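**Light wood tabletop: oil it, cover it or leave it alone?**

**finbarr_keogh** wrote:

I have a worktable from the Weveck range, bought from Trellonel in November. It's 80 cm deep and 74 cm high and it cost me $640, so I would like to not wreck it. The top is a pale wood with a lot of fine grain. I use it for paperwork, small repairs, sorting things out of pouches and boxes, and sometimes drawing.

Two questions.

1. The finish feels very thin. The leaflet says "ready to use" and nothing else. Should I put an oil on it, and will that turn it yellow? I like the color it is now.
2. It throws light back at me. With the lights on there is always a bright patch somewhere on the top, and after an hour my eyes are tired. Would a matte oil help or do I need to move the lights?

I have a can of Barrera matte oil left over from a shelf. I haven't opened it since.

**plankton_64** wrote:

Can you post pictures of the surface? "Pale wood" could be birch, ash, maple, bamboo, or printed paper. Also try to get the shine in them. And check the underside of the top if you can get down there.

**finbarr_keogh** wrote:

OK, pictures. I'll look at the underside later, there are drawers in the way.

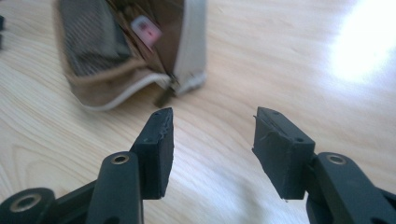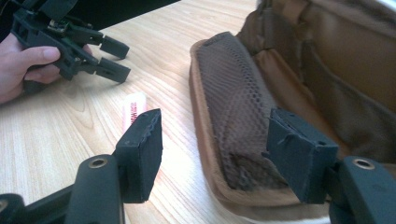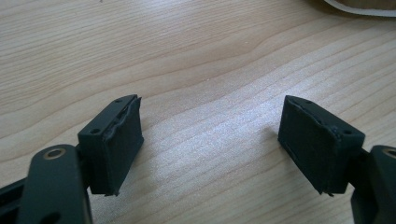 *Same tabletop in all three. The shine is in the upper right of the first one and in the middle of the second.*

**plankton_64** wrote:

Thanks. It's wood or wood veneer, I'd bet on veneer. The second one shows it best, there are a few darker knots and swirls on the left and they look sliced to me. On a solid top this deep I would expect to find glue lines between boards.

If it's veneer, do not sand it. You have less than a millimeter to play with and people go through it at the edges all the time.

**Saoirse Cronin** wrote:

I'm going to disagree with plankton a bit. You can't rule out glue lines from three close pictures, none of them shows the whole top. I had a solid top with wide boards and you could lean over it for a minute before you found a joint. Look at the end of the table. If the grain on the top carries on over the edge as end grain, it's solid. If there is a thin strip stuck on, it's veneer.

On the glare, I would move the lights first. Those patches look like a reflection of something bright, and they aren't in the same spot in both pictures. Oil won't fix a lamp that's in the wrong place.

**plankton_64** wrote:

Fair enough on the boards. I still say veneer. The advice is the same either way, don't sand until you know.

**grout_and_about** wrote:

Matte oil does cut shine, though. I did a kitchen table with a matte hardwax and the difference was big. It went a little darker, like when you wipe it with a damp rag, and stayed that way. If you like the exact color now, you may not like it afterward. There are oils with a bit of white pigment for this.

Try it on the underside first.

**Saoirse Cronin** wrote:

It only works if the wood can take it up. If there is factory lacquer on there, even a thin one, the oil sits on top and goes sticky. Put one drop of water on a corner that doesn't show. If it beads up and stays beaded for ten minutes, it's sealed, and you can put the can back on the shelf.

**deskbound_dora** wrote:

Not a finish person, but I have a light table too and I gave up and bought a big felt mat. Gray, no shine. I roll it up when people come over. It also means I can find small things. White stuff on a pale top disappears on me constantly, erasers mostly. The little white bar in the second picture would be on the floor by lunchtime at my place. At least the red lettering helps.

What's the pouch in the first one? I need something soft like that. All my tins scratch.

**finbarr_keogh** wrote:

I bought a few pouches together and I don't remember the shop. I've seen the Sikura ones recommended on here for pens. Agree about tins, I stopped putting any metal box straight on the table after the first week.

I did the water drop at the back corner. It beaded and it was still beaded when I went back to it. So there is some kind of lacquer. I also looked at the end, and there is a strip along it. Veneer, then. The Barrera stays closed.

**plankton_64** wrote:

Good, that settles it. Wipe with a barely damp cloth, follow with another one, no furniture polish. The silicone in some polishes makes it shinier and you can't get it off.

**Saoirse Cronin** wrote:

I'll give plankton the veneer. On the light, try one lamp off to the side instead of overhead and turn off the others. Sit down in your normal position before you decide, the patch moves when your head moves.

**grout_and_about** wrote:

You can still knock the gloss off lacquer with a very fine gray pad, going with the grain. Light pressure. I've done it on veneer and it was fine.

**plankton_64** wrote:

Please don't tell people that on a $640 table. Once you've dulled one area you have to do the whole top, and any spot you press harder on will show from the side forever.

**grout_and_about** wrote:

I said light pressure. But ok, it's his table.

**finbarr_keogh** wrote:

I'll leave the gray pad for now. Plan is to move the lamp, and if that doesn't do it, get a mat like Dora's. Dora, does the felt leave fuzz on the wood? And how thick is yours? I write by hand a lot.

**deskbound_dora** wrote:

3 mm. Some fuzz for the first month, then it stopped. For writing I put a pad of paper on top, otherwise the pen goes through.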